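News from the cleaning project

It has been a busy few weeks for those of us on the Plirwood project, and several readers have kindly asked what we do all day, so I thought I would tell you properly. We are teaching a robot to tidy hotel rooms, and the teaching is done by people, by hand, one small job at a time. Somebody does the wiping at an ordinary human pace, and the recordings go back to Prindberg, where the software tries to learn the movements from them.
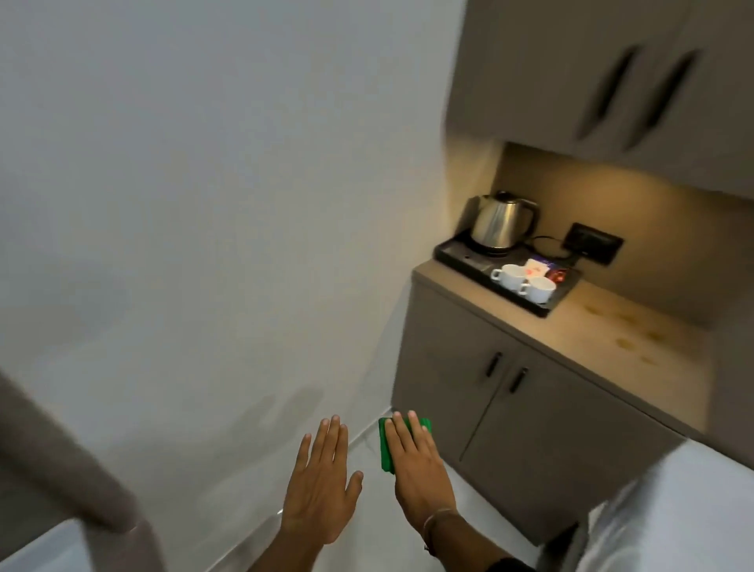 We have now passed 1223 recordings, which sounds a great many until you remember how many ways there are to wipe a thing down. Our early ones were far too tidy — everybody cleaned in the same neat lines, and the arm learned to do precisely that and very little else. So we now ask people to clean as they would at home, going back over a spot if they feel like it.

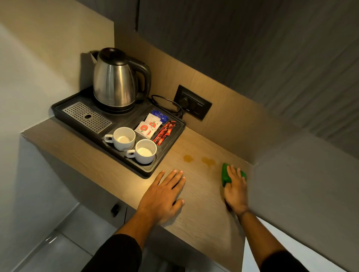

The other half of the work is remote control. Ondrejka, our trial arm, can be steered from the next room with a pair of hand grips, and it is harder than you would think! Most newcomers need two sessions before they stop pushing too hard, and I needed three. The Jultix grips are a little heavy as well, so we swap over often and there is always tea.
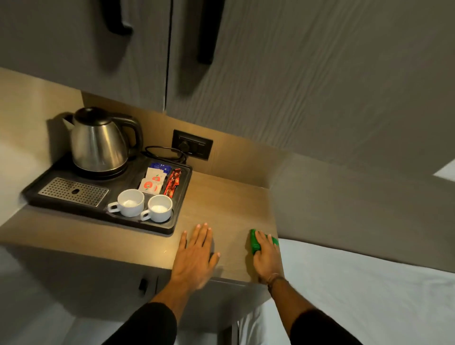
Pressure is what we shall be working on next. A person leans and wipes without giving it a thought, but the arm has to be shown how firmly to press and when to ease off. It also has to learn what to leave alone, and a counter with a kettle, two white cups and a row of sachets on a tray gives it plenty to steer clear of. If you would like to come and try the grips yourself, we are in on Saturday and would be very glad of the company.

Contact the newsletter desk | © Plirwood project | Back to top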